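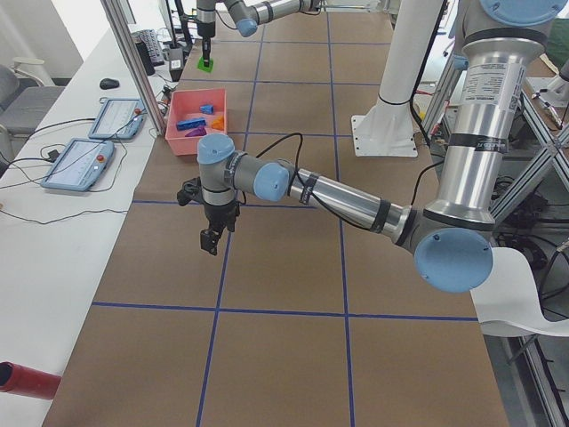

Stovora open day, two-arm sorting bench: a review

Friday's open day at Stovora cost me 14 dollars in parking and a free pen that doesn't write. The demo I went for was the two-arm bench, which the company sells to schools and small shops under the name Flamholm, and which picks up little colored blocks and puts them in a bin. I have children who can't be made to do this, so I was interested.

First, the good. The arms are quieter than my dishwasher. They are also slow, and after an hour of watching I had filed that under good as well, as I could follow what each one was up to. Brown paper and blue tape mark out the table in big squares, and I liked that more than anything with a logo on it. Imke Ruppert ran the session and said the paper gets changed when it wrinkles too much. She didn't say how much is too much. It had some wrinkles.

Each arm gets its own teach pendant with a red stop button. Visitors were allowed to try one, and I moved a gripper a hand's width to the left, then spent five minutes getting it back. The menus are the weak spot. There's a page called Motion and another called Movement, and they do different things. The manual is 400 pages, and I'd guess the difference is on one of them.

The bin is an ordinary low pink plastic thing, the kind you'd keep hair clips in. I asked if any bin would do. Any shallow one, Imke said, though a tall one means teaching the drop again from scratch.

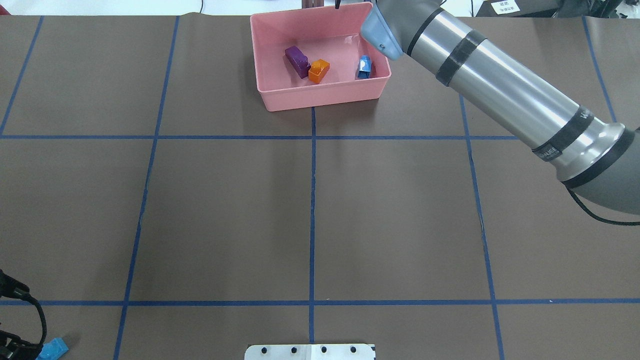
Sille Mogensen thought I was being too easy on it. She wanted to see a block dropped on purpose, to find out what the arm would do about it, and she called the menus a disgrace – her words were stronger – for something priced at 3,000 a year before training.

She has a point about the training. It's two days, billed separately, and the next open dates weren't on the sheet they handed out.

Three and a half stars. Go early, bring your own pen, and ask for a turn on the pendant before the school groups get in.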